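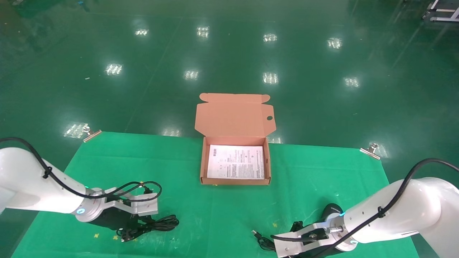 Open box with the leaflet still in the tray

Do you keep the packaging and manuals for small stuff?

I'm finally cleaning out my closet and found 40 little cardboard boxes, most with the paperwork inside. Part of me loves them! But I'm moving to a smaller place in November. Keep or toss?

huskywren
Toss most of them – you will feel amazing! I did mine last spring and got a whole shelf back. Keep the box if the thing is still under warranty or you might resell it (my Detix desk lamp went so much faster with its box). Leaflets go in one big envelope. Check for a PDF first, but print is great when the Wi-Fi is down.

mapleknob
recycle

Inskip_Attic
Flatten them! Flat boxes take up hardly any room, and the kind with a fold-back lid pops together again in seconds. I have 152 flat ones in a single Husa crate and still use them for gifts and seeds. For manuals, write the purchase date on the front and staple the receipt inside. That saved me when my Skunlow kettle quit.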